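Hand-held gripper for picking up clothes: pads keep sliding off anything puffy

Posted in Home builds and shared workshops
Tags: gripper, linkage, soft things, rubber pads

Sudheer Joseph

Hello all, first proper post after months of reading! I've been putting together a two-finger gripper on a handle, squeezed by hand for now, with the idea that the same fingers will go on the end of a small arm once I trust them. The arm is waiting in a box at the Grandcombe workshop (Saturday mornings, if anybody is nearby, do come and say hello).

The fingers are black printed parts on a linkage, with a strip of rubber glued down the inside of each. On mugs, books and the TV remote it is brilliant, I can't stop picking things up with it. Clothes are another matter. T-shirts and towels are fine if I come straight down and pinch a fold. Anything padded is hopeless. The fingers close, the fabric squashes down, everything looks lovely, and then as I lift it creeps out of the bottom and I am left holding air.

What I've tried so far:
Squeezing harder. The fingers bow outwards and it slips sooner.
A coarser rubber. Better on towels, no change on padded things.
Sandpaper on the pads. Please don't, I pulled a thread on a good cushion.

The opening at the tips is 11 cm, and I can't go much wider without redoing the linkage. Is it the pads, the shape, or the way I'm going in? I would love to keep the fingers as they are if I can, they took ages.

Dezső Pap

More force. Use a proper servo, not your hand.

Sudheer Joseph

Thank you Dezső, but I did say harder makes it worse! The fingers bend.

Dezső Pap

Then print them thicker.

Kasun Wijesinghe

Oh I love this problem, I lost most of January to it. Don't print them thicker yet!

A padded thing is mostly air with a slippery skin on it. When you close on the whole thickness, the air goes somewhere else, usually up, and the bit between your pads turns into a wedge that is thin at the bottom and fat at the top. Your fingers bow at the tips, so they make a wedge too, and out it goes. So first, check whether the pads are still parallel when you squeeze. Close them on a strip of card and pull it down through the gap. If it holds at the top of the pad and slides at the tip, the linkage is giving. On mine it was the pivot holes, which had worn oval, and the finger bodies were fine. I drilled them out, put in brass sleeves and it was a different tool.

Second, go for a seam. There is nearly always a hem, a collar or a stitched line where the two layers meet and there's no filling. Pinch that and you can lift the lot with very little squeeze.

Third, softer pads. I went from a hard strip to a 4 mm soft one, and it wraps round the fabric a bit. Clean it with a damp cloth now and then, fluff ruins the grip faster than anything. I've done about 800 lifts on one pair and they're only now going shiny.

Attila Borbély

Kasun is right about seams, but I'd add something about how you come in, as I think that's half of it. I build mine at home and test on whatever is on the bed, so I've had a lot of goes at this. 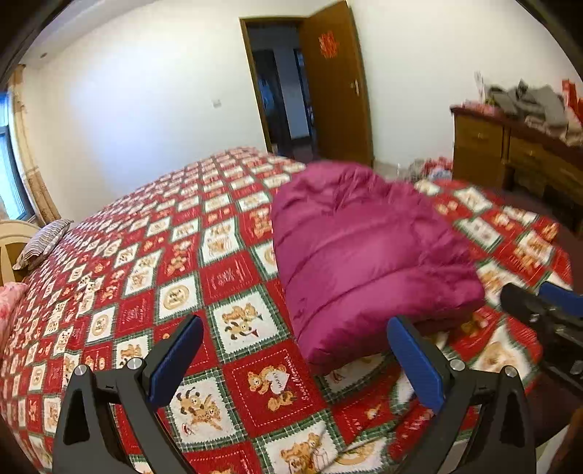
Padded jackets were what finally got me to stop closing across the whole garment. My habit was to open right up, get one finger on each side of the bundle and squeeze, and I'd say that's what you are doing too. Look at the magenta puffer on the quilt, though: folded like that, it has ridges running across it with creases between them, and those creases are your handles. Open the fingers only enough to straddle one ridge, press down gently so the tips sink into the creases on both sides, then close. The ridge gets trapped below the fattest part of the filling, so it has to squash past your pads to get out.

It takes practice to line up, and a turn of the wrist helps. Bear that in mind for your arm, as you'll want it to be able to turn the fingers to match the ridges. Mine is on a Nyberg wrist joint from the secondhand shelf and I'm very happy with it.

Lift slowly for the first 5 cm or so as well. If it is going to creep, it will creep there, and you can put it back down and try again.

Sudheer Joseph

These are wonderful, thank you both. Did the card test over lunch and Kasun called it, holds at the top, slides straight out at the tip. Pivot holes are like eggs. Off to find brass tube, and I'll try the ridge trick tonight with my old ski jacket. Attila, does it matter if the pads are wider than the ridge?

Attila Borbély

Not much, as long as the tips can get down into the creases. If they can't, round off the bottom corners of the pads with a sharp knife. Post how you get on!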